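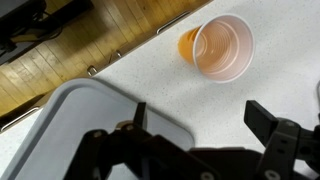
Pestik

Pestik is a small package for replaying and checking tabletop manipulation episodes at the kitchen counter. It contains the episode reader, the time alignment tool, the grasp filter and the data card for the counter set. The code was started at Hanside by Wiroj Ongart, and Drita Ristić maintains it now.

What is in the counter set

The set has 613 episodes. Each one is stored in its own folder with two video streams, one from the wrist and one from a fixed view of the counter, together with the joint states and the gripper opening. The objects are plastic cups in several colours, a soda can and a grey tray. A cup can be upright or on its side at the start of an episode. We kept both cases in the same split, so please look at the start_pose field before you compare results.

The task text is written by hand, one sentence for each episode. The spelling of colours is not uniform (grey and gray both appear) and the reader does not correct it.

Installing

You need Python and a working video decoder. Clone the repository, go to the top folder and run:

pip install -e .
pestik check data/counter

The second command opens every folder and reports the missing files. It does not change anything on the disk.

Time alignment

The two cameras do not start at the same moment. The align tool reads both clocks and moves the wrist stream to match the fixed one. If the remaining difference is over 22 ms, the episode is marked with align_warn and the default loader will skip it. You can load it anyway with --keep-warn. For training of a policy I would not recommend this, but for perception work on single images it makes no difference.

Grasp filter

The filter is called Unia in the source code, after an older module, and we did not rename it. It works in these steps:

1. Read the gripper opening and find each place where the fingers begin to close.

2. Cut a window of 400 ms before this moment and save the matching pictures from both cameras.

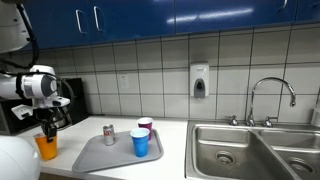
3. Run the cup detector on the wrist picture. A cup on its side is labelled "lying", and the angle of its opening is saved in degrees.

4. Compare the detected position with the commanded position of the gripper. Windows where they disagree go to review/ and must be looked at by a person.

Known problems

The detector is weaker near the sink, where the metal gives strong reflections. Glossy cabinet doors cause a similar problem in the fixed view, so we mask the upper part by default. The mask is in config/fixed_mask.yaml and you should draw a new one if your camera is placed differently.

The Papadopoulos planner can read our episodes, but it expects the quaternion with the scalar part first. Use --quat wxyz when exporting.

Changes

November: new loader option --keep-warn, faster check, corrected units in the gripper field. Files exported before this version should be exported again.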